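Shop Lighting > Retrofit and Replacement
Thread: Color shift after swapping fluorescent tubes for LED

ballast_bypass
Posted in April, 9:40 pm

Looking for opinions before I order the rest of the parts. The room is on the upper floor at Rustau, ceiling height 12 feet, painted white, no windows on the long side. The old setup was fluorescent strips on magnetic ballasts. I have converted one row to Sina direct-wire LED tubes, ballasts removed, line and neutral at one end. The other row is still fluorescent.

Measured at bench height with a Fleury handheld meter: 410 lux under the LED row. The fluorescent row reads lower, but those lamps are old and I do not consider it a fair comparison.

Brightness is fine. My complaint is color. Neutral grays look slightly green in the middle of the room and slightly pink near the wall. Both tube types carry the same nominal color temperature on the box.

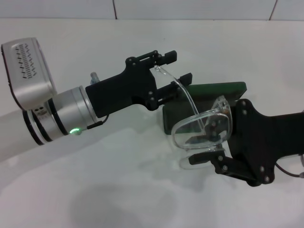 Silver wrist and black gripper, green indicator lit.

Is this a tube problem, a mixing problem, or a wall problem?

lumen_ledger
10:05 pm

Mixing. Nominal color temperature only tells you where the lamp sits along the warm to cool line. It says nothing about how far the lamp sits off that line toward green or pink. Two lamps with the same number on the box can differ visibly on that second axis. Fluorescents drift green as the phosphor ages. Finish the conversion and look again before you change anything else.

offset_t8
10:31 pm

Disagree that it is only mixing. I had the Sina tubes in a hallway and returned them. Check the color rendering figure. A lot of the economy direct-wire stock is rated only up to 70, and at that level saturated reds go dull no matter what else is in the room. Get a high rendering tube, pay the difference, done.

lumen_ledger
10:44 pm

Rendering index and tint are separate quantities. A low index lamp can be dead neutral on a gray card, and a high index lamp can be plainly green. The complaint was about grays. A better index may be worth paying for, but it is no guarantee against the cast.

offset_t8
10:52 pm

Separate on paper. In practice the makers who spend money on phosphor also sort their bins tighter. I have yet to buy a good index tube with a bad tint.

lumen_ledger
10:58 pm

I have bought several. We will not settle it here.

ballast_bypass
11:20 pm

The label on mine does not state an index, which probably answers that part. I turned off the fluorescent row and waited for my eyes to adjust. Green is reduced. Pink near the wall is still there.
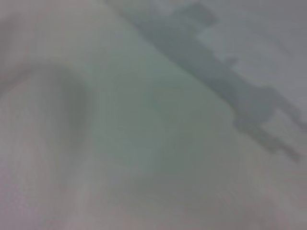

Pale surface, well out of focus, with the dark shadow at upper right.

graybox
11:34 pm

Cameras will mislead you on this. Auto white balance picks one correction for the whole picture, so anything lit by the second source goes the other way. Lock the white balance, shoot a gray card in each position, compare the numbers. If you can't lock it, trust your eyes over the file.

Second item: what is on the wall side? Brick, a red cabinet, stacked cartons? Bounce off a large colored surface will tint everything within a few feet of it.

ballast_bypass
11:41 pm

Brick below the chair rail, painted above it. I had discounted the brick. I will hang a white sheet over it tomorrow and repeat.

wirenut_west
6:15 am

Nobody has asked about flicker. If you are replacing the remaining row anyway, consider fixtures with an external driver in place of the direct-wire tubes. I run Adus drivers in 2 rooms and the output is steady at full load. They do get noisy when dimmed low, so mount them away from the bench. Also label the converted fixtures. The next person who puts a fluorescent tube into a direct-wire socket is going to have a bad day.

offset_t8
7:02 am

Agree on the labels. Disagree on the drivers for this job. He has no dimmer, and it adds a failure point above a high ceiling. A direct-wire tube that fails gets swapped from a ladder.

wirenut_west
7:20 am

So does a driver, if you leave slack in the leads.

ballast_bypass
6:50 pm

Results with the sheet over the brick: pink is mostly gone to my eye, LED row only. With both rows on, the green comes back. So lumen_ledger and graybox each get half. Labels are printed and on the fixtures.

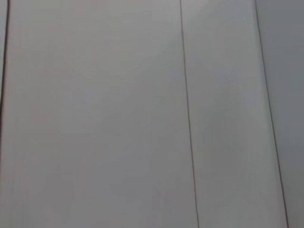

Pale gray panels with dark seams, close range.

Remaining question is paint. Flat white over the brick, or would a light gray be better for judging color?

graybox
7:08 pm

Flat neutral gray, low sheen. Ask the store for the pigment list and skip any mix with red oxide in it. You will lose a little light at the bench, so take another reading after it dries.

lumen_ledger
7:15 pm

White is fine. Not worth losing the light.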